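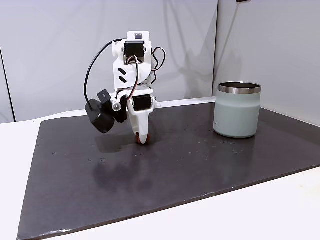
3. サンスベリアの葉挿しにおける用土および灌水間隔の影響

3.1 背景と本節の範囲

サンスベリア(Sansevieria trifasciata、近年の分類ではDracaena trifasciata)は、株分けと葉挿しのいずれでも殖やすことができる。株分けは成功率が高いが、一株から得られる数が限られる。葉挿しは一枚の葉から複数の挿し穂がとれる一方、発根までの期間が長く、その間に切り口から腐敗するものが出る。室内栽培の手引書では「水はけのよい土に挿し、乾かし気味に管理する」と書かれることが多いが、用土の種類と灌水の間隔のどちらが腐敗に強く関わるのかを、同じ条件のもとで比べた報告は少ない。

前節では親株の管理と葉の採取時期について述べた。本節では、採取した葉を挿し穂に調製してから発根を確認するまでの期間を扱う。新芽の発生とその後の鉢上げは第4節で扱う。

なお、葉に黄色の縁取りをもつ品種'ローレンティー'は、葉挿しで殖やすと縁取りが失われ、緑葉の個体になる。これはよく知られた性質であり、本試験では縁取りのない緑葉の系統だけを用いた。

3.2 材料

親株はRanenの温室で3年以上栽培した株から選んだ。葉は外側から2枚目または3枚目のものを採り、最も外側の葉と、展開の終わっていない中心の葉は使わなかった。葉に傷、斑点、カイガラムシの付着がみられたものは除外した。

採取した葉は基部と先端を切り捨て、中央部を長さ7 cmに切り分けた。刃は一枚の葉を切り終えるごとに消毒用エタノールで拭いた。挿し穂は上下を逆に挿すと発根しないため、切り分けた直後に下側の切り口の角をわずかに斜めに落として目印とした。この目印は切り口の面積をほとんど変えない程度にとどめた。

切り分けた挿し穂は、直射光の当たらない棚に新聞紙を敷いて並べ、5日間乾燥させた。予備試験では乾燥期間を2日とした場合に切り口の中央がまだ湿っているものがあり、10日とした場合には葉の縁が内側に巻くものがあった。5日はその間をとった値で、最適な日数として求めたものではない。発根促進剤は使用しなかった。

用土は次の4種類とした。

用土A 赤玉土(細粒)単用
用土B パーライト単用
用土C ピートモスを主体とする市販の観葉植物用培養土(Brustach)
用土D 軽石(小粒)単用

赤玉土と軽石は使用前にふるって微塵を除き、水洗いして乾かした。パーライトは水洗いのみ行った。培養土は袋から出したものをそのまま用いた。培養土には緩効性肥料が含まれていたが、他の3種には肥料を加えていない。この違いは発根前の挿し穂には影響が小さいと考えたが、試験の設計上は完全に分離できていない。この点は3.6でもう一度述べる。

3.3 方法

試験はZevenbergの育苗室で2月に開始した。挿し穂は容量90 mLの黒色ポリポットに一本ずつ挿した。挿す深さは2 cmとし、用土が細かい場合も粗い場合も同じ深さにそろえた。軽石では挿し穂が傾きやすかったため、挿したあとに周囲の粒を指で寄せて固定した。

灌水の処理区は二つである。「少灌水区」では14日ごと、「多灌水区」では5日ごとに、鉢底から水が流れ出るまで与えた。受け皿の水は灌水から30分後に捨てた。挿した当日は両区とも灌水せず、4日目に初回の灌水を行った。

室温は昼間24°C、夜間19°Cを目標に設定した。光は東向きの窓からの自然光を白色の薄い布で弱め、曇天の日には補助灯を点灯した。相対湿度は制御していない。暖房の吹き出し口に近い棚は乾きやすいことが事前にわかっていたため、棚の位置をブロックとして扱い、7ブロックに全処理区を均等に割り付けた。用土4種、灌水2水準の8処理区に、各ブロックで23本ずつを配置し、供試した挿し穂は合計1,288本、一処理区あたり161本となった。

観察期間は挿した日から90日間とした。週に一度、挿し穂を抜かずに外観を調べ、基部が軟化して変色しているもの、または指で軽く触れて倒れるものを腐敗と判定した。腐敗した挿し穂はポットごと取り除き、観察日を記録した。終了時には残ったすべての挿し穂を抜き、用土を洗い落として根の有無を調べた。長さ5 mm以上の根が一本でもあれば発根とした。

腐敗の判定は二名が別々に行い、判断が分かれたものは翌週まで残して再度判定した。判断が分かれた例の多くは、挿し穂の基部が乾いて褐色になっているだけのもので、翌週にも軟化はみられなかった。

3.4 結果

3.4.1 腐敗

観察期間中に腐敗と判定された挿し穂は395本で、全体の30.7%であった。用土別の腐敗数は、用土Aが68本(21.1%)、用土Bが54本(16.8%)、用土Cが187本(58.1%)、用土Dが86本(26.7%)であった。用土Cの腐敗が他の3種に比べて明らかに多かった。

灌水間隔別では、少灌水区が142本(22.0%)、多灌水区が253本(39.3%)であった。用土ごとに分けた値を以下に示す。

用土A 少灌水区27本 多灌水区41本
用土B 少灌水区24本 多灌水区30本
用土C 少灌水区62本 多灌水区125本
用土D 少灌水区29本 多灌水区57本

用土Bでは灌水間隔による差が小さく、多灌水区でも腐敗は161本中30本にとどまった。用土Cでは少灌水区でも38.5%が腐敗し、多灌水区では77.6%に達した。用土Cの少灌水区の腐敗数は、どの用土の多灌水区の値と比べても、用土Cの多灌水区を除いて最も多い。

用土Dは粒が粗く水はけがよいにもかかわらず、多灌水区の腐敗が用土A、用土Bの多灌水区より多かった。この結果は試験前の予想と異なっていた。

3.4.2 腐敗の時期

腐敗は試験開始後の3週目から6週目に集中した。最初の2週間に腐敗したものは少なく、その多くは用土Cの多灌水区にあった。8週目以降に新たに腐敗した挿し穂は、いずれの用土でもまれであった。終了時に抜き取って調べたところ、健全に残っていた挿し穂には切り口に硬い癒合組織ができており、この組織の形成後は腐敗しにくくなるものとみられる。

用土Cでは、腐敗が基部の切り口全体に及んでいるものが多かった。用土Dでは、切り口の片側だけが腐敗し、反対側には癒合組織ができ始めている例がみられた。

3.4.3 発根

腐敗しなかった挿し穂の大半は、終了時に発根していた。発根していないものは少灌水区に多く、特に用土Dの少灌水区では、癒合組織はあるが根が出ていないものが目立った。これらの挿し穂は葉の表面にしわが寄っていたが、軟化はしていなかった。試験後に用土Aへ移して通常の灌水を続けたものでは、のちに発根した個体もある。ただし移植後の経過は定量的に記録していないため、本節の集計には含めていない。

根の形状にも用土による違いがあった。用土Aでは細い側根が多く、用土Bでは太く白い根が少数、まっすぐに伸びていた。用土Cで生き残った挿し穂の根は最も長かったが、抜き取りの際に切れやすかった。

3.5 考察

灌水の間隔を5日から14日に延ばすと、どの用土でも腐敗は減った。しかしその効果の大きさは用土によって異なり、用土Bでは6本の減少、用土Cでは63本の減少であった。用土Cの少灌水区の腐敗が、用土Bの多灌水区の2倍を超えていることからみて、サンスベリアの葉挿しでは、灌水を控えることより先に用土を選ぶことが重要である。保水性の高い培養土を使い、灌水の回数だけで過湿を避けようとする方法は勧められない。

OddssonとMikkelsenは、多肉質の葉をもつ数種の観葉植物について、挿し床の表面が乾いていても切り口の周囲が湿っている時間が長いほど腐敗が増えると述べている(Halfdan Oddsson・Grethe Mikkelsen、Thoroddsen園芸試験場資料)。用土Cの表面は灌水の3日後には乾いて色が薄くなったが、ポットを割って調べると、深さ2 cmの部分はまだ湿っていた。家庭で「表面が乾いたら水を与える」という目安に従った場合、このような用土では挿し穂の基部が乾く時間がほとんどないことになる。

用土Dの多灌水区で腐敗が多かった理由は明らかではない。片側だけが腐敗した例があったことから、粗い粒の角が切り口に食い込んで傷をつくり、そこから腐敗が始まった可能性がある。挿したあとに粒を寄せて固定する作業が、傷を増やしたことも考えられる。赤玉土とパーライトではこのような固定を必要としなかった。軽石を使う場合は、先に浅い穴をあけて挿し穂を立て、そのあとから細かい粒を流し入れる方法を試す価値がある。

少灌水区で発根の遅れがみられたことは、灌水を控えるほどよいわけではないことを示している。用土Aと用土Bでは多灌水区の腐敗も比較的少なく、発根後の根の伸びは多灌水区のほうがよかった。これらの用土では、癒合組織ができるまでの最初の6週間は間隔を長くとり、その後に間隔を縮める管理が適当と考えられる。この二段階の管理は本試験では直接調べていない。

3.6 本試験の限界

第一に、用土Cには肥料が含まれており、保水性の影響と肥料の影響を分けることができない。窒素分が切り口の腐敗を助長した可能性は残る。第二に、ポットはすべてポリポットであり、素焼き鉢では乾き方が異なる。用土Cの結果は、素焼き鉢を用いればいくらか改善すると予想される。第三に、試験は冬の終わりから春にかけての一回だけで、高温期の結果は得られていない。夏季は切り口の乾燥が速い反面、病原菌の活動も盛んになるため、本節の値をそのまま当てはめることはできない。

挿し穂の長さも一種類しか試していない。短い挿し穂は一枚の葉から多くとれるが、貯えられた水分が少なく、少灌水区のような条件ではしわが早く出ると思われる。長い挿し穂では倒れやすさが問題になる。挿し穂の長さと葉の部位については、次年度に用土AとBを使って調べる予定である。

公開日:2023年8月27日

シェア 12 コメント 0

サイト内検索 キーワードを入力

関連する節・記事
2. 親株の管理と葉の採取時期
4. 新芽の発生と鉢上げ
ペペロミアの葉挿しと空中湿度
赤玉土の粒度と乾燥速度の測定
冬季の室内における観葉植物の灌水
カイガラムシの見分け方と早期の除去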